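Umzug, Woche 3. Kisten überall, die Hälfte davon falsch beschriftet. Von Zorico immer noch keine Rückmeldung wegen der Nebenkosten - 84 Euro zu viel, ich geb nicht auf.
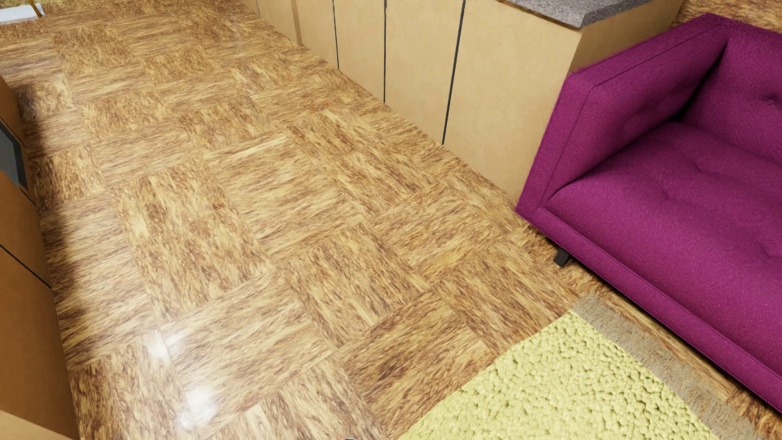 Und dann das Internet. 60 Minuten Warteschleife bei Atano, danach aufgelegt. Morgen nochmal, gleich um acht. Bis dahin Handy und viel Gedud.

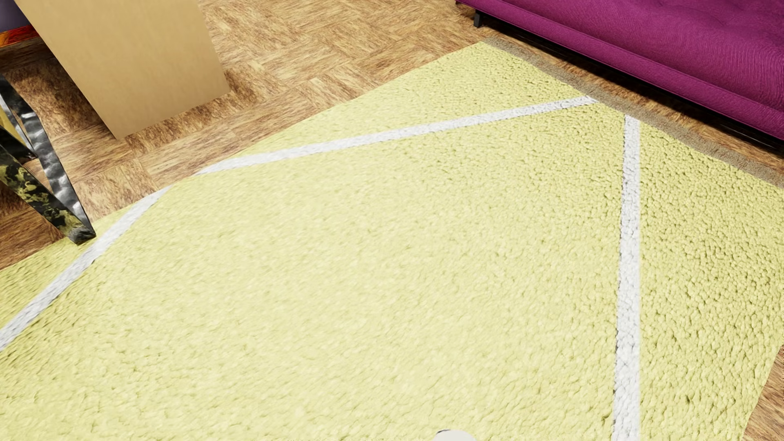 Kategorie: Alltag & Chaos

Kaution für die alte Wohnung soll im Juni kommen. Glaub ich erst wenns auf dem Konto ist. So, muss los, Schlüssel abgeben.

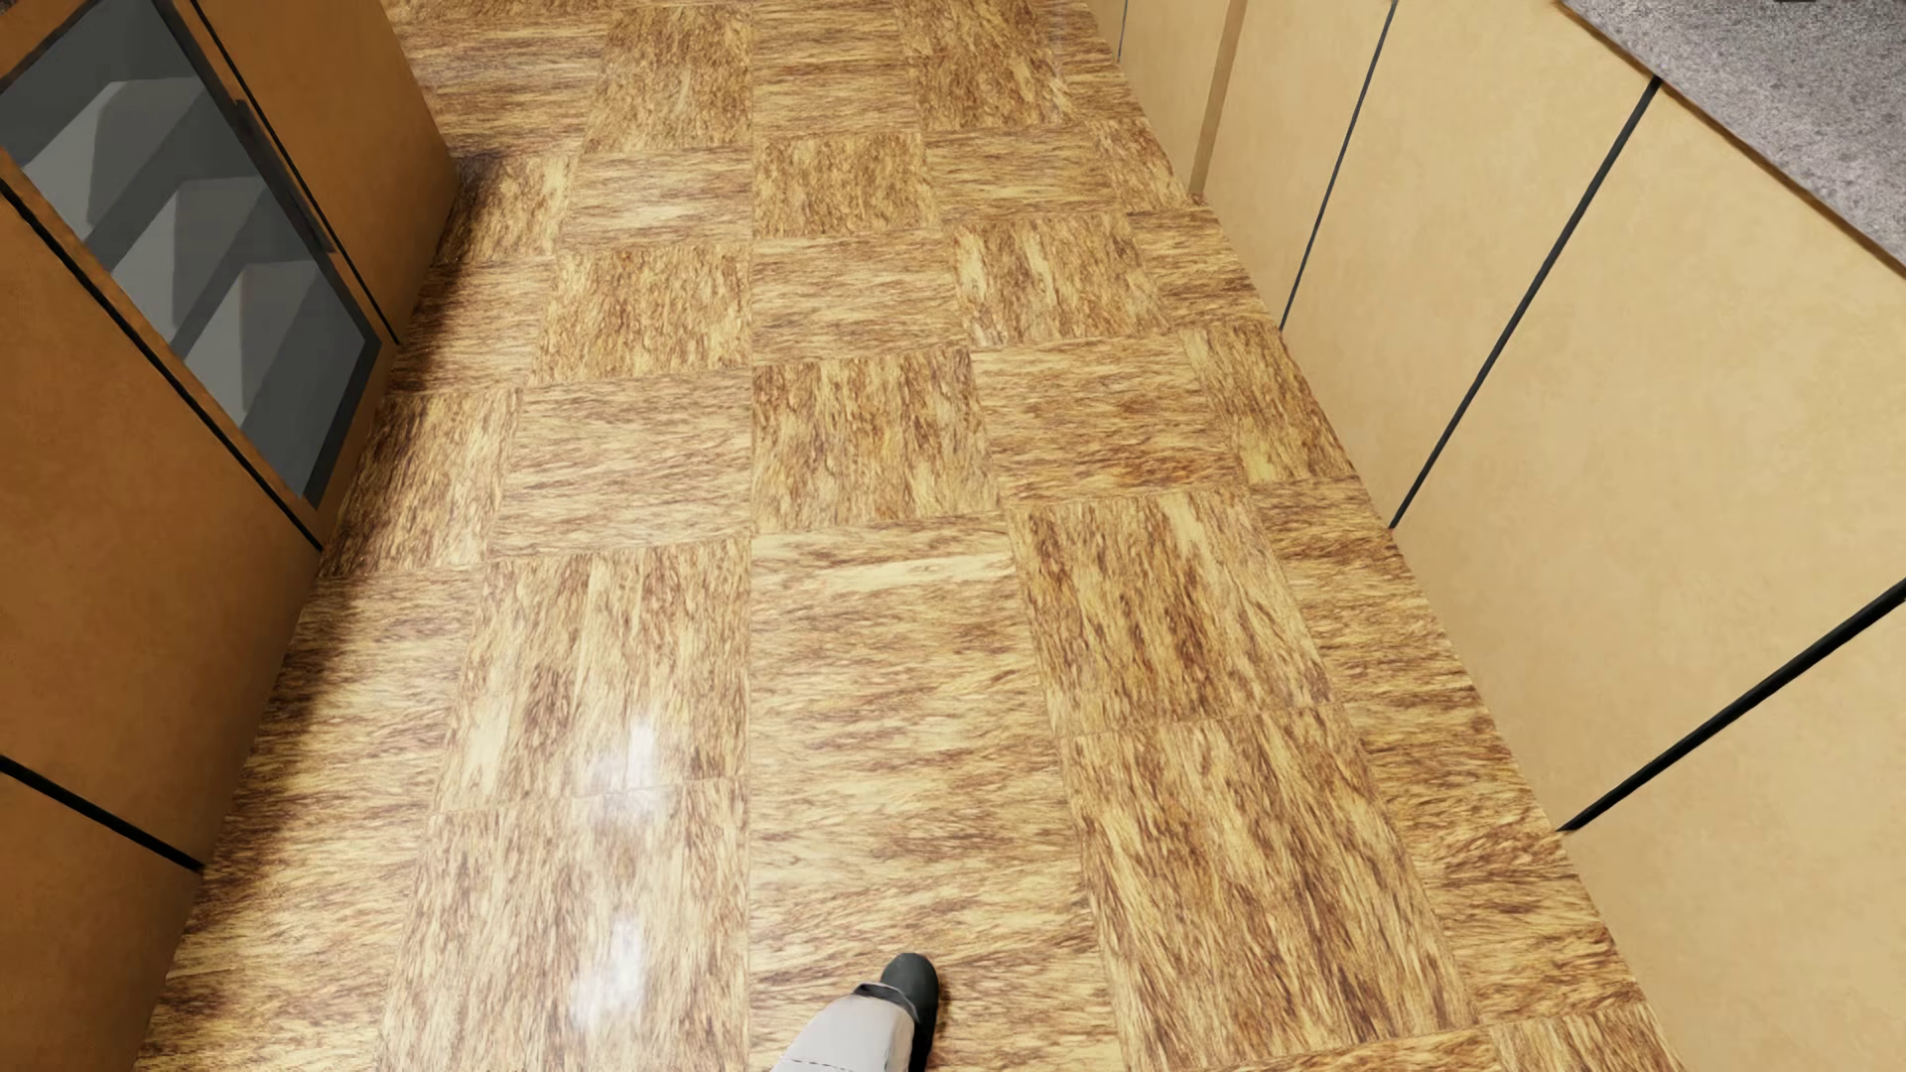 Parkett, mal längs, mal quer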